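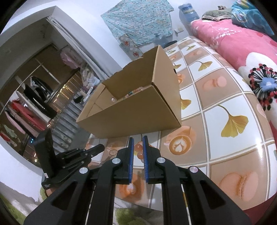

*Orange beads and an open cardboard box on the table.*

I love a bead afternoon, and the thing that makes one go well is the half hour of sorting at the start. Over 2000 beads live in our house now (my daughter's last stocktake, she's very thorough) and these are the tricks we keep coming back to.

## Before you start

Put a cloth down. Any cloth! A bare table sends beads skating off in every direction, and an old tablecloth or tea towel has just enough grip to hold them still. Fold the edges under with a rolled-up flannel inside and you've got a little wall as well.

Work colour by colour. Tip out one lot, deal with it, put it away, then bring out the next.

## Storage that works

- Egg boxes for the project you're on this week. Lovely for children, and they close.
- Spice jars for seed beads. Wash them twice or your bracelet will smell of cumin.
- An 11-hole muffin tin, if you have an odd one like mine. Silicone ones are even better as you can squeeze each cup into a spout.
- Shallow boxes for finished strings, laid flat on kitchen paper.

Isla Pringle, who taught me to knot properly, ties one bead to the outside of every bag so she can find things at a glance. Brilliant, and I've copied it ever since.

## Picking up spills

Stretch a bit of old tights over the vacuum nozzle, hold it with an elastic band and go slowly along the skirting board. The beads stick to the tights, and you hold them over a bowl and switch off. So satisfying!

For tiny ones, a damp fingertip or a dab of sticky tack beats tweezers every time.

## Threading

Cut your elastic 7 cm longer than you think. Stiffen cotton thread with clear nail varnish on the last bit and let it dry hard, and it'll go through like a needle. A bulldog clip on the far end stops the whole lot sliding off when the doorbell goes.

Next month I'm trying wooden beads with beetroot dye. Wear an apron for that one.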